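Preguntas que me llegan sobre el blog de sucesos

Llevo seis años yendo a juicios y contándolos en Akilport, y las dudas del correo se repiten, así que las contesto aquí todas juntas.

¿Por qué a veces no das el nombre del acusado?
Porque muchas veces no lo tengo confirmado, y si es menor no lo publico aunque lo sepa medio barrio. Prefiero quedarme corto — ya me comí una rectificación en febrero y no quiero otra.

¿Puedo entrar yo a ver un juicio?
Casi siempre sí, las vistas suelen ser públicas. Llevas el documento, pasas el arco, apagas el móvil y te sientas al fondo. Si el juez decide cerrar la sala, toca salir, y ahí no hay nada que discutir. 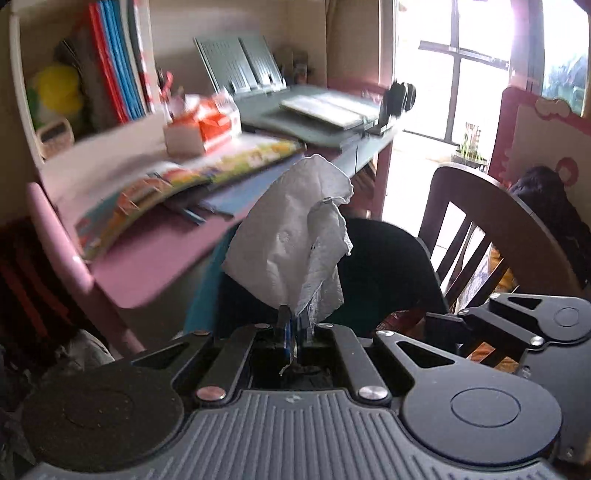 Benedito Damasceno: Yo fui el mes pasado y la vista se suspendió a los diez minutos. ¿Eso es normal?

Normalísimo, Benedito. Falta un testigo, no llega un informe... Yo he madrugado para 2 juicios en la misma semana y me he vuelto a casa sin escribir una línea. ¡Llama antes al juzgado!

¿Qué diferencia hay entre investigado y acusado?
Investigado es quien está siendo objeto de una instrucción; acusado, cuando ya hay alguien que pide formalmente una pena para él. Ninguno de los dos es culpable todavía, y por eso en los comentarios borro los "que se pudra" sin avisar.

¿Lees los sumarios enteros?
Lo intento. El último pasaba de 200 folios y me duró 36 cafés (los apunté, sí).

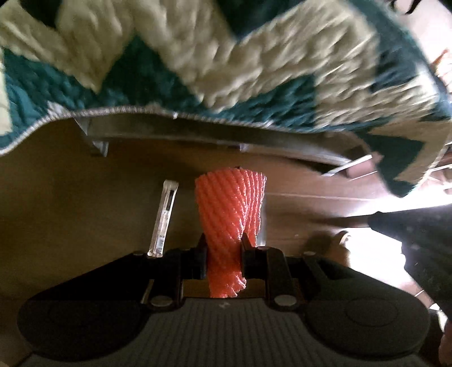 Tela en zigzag, verde azulado y beige.

¿Se puede comentar sin registrarse?
No. Lo probamos una temporada y fue un desastre, Ismael Assunção se pasaba las noches moderando.

Estuve en una vista y tengo información, ¿te escribo?
Escríbeme, pero si es algo que sabe poca gente y puede afectar al caso, primero a la policía o al juzgado. Yo no guardo pruebas de nadie.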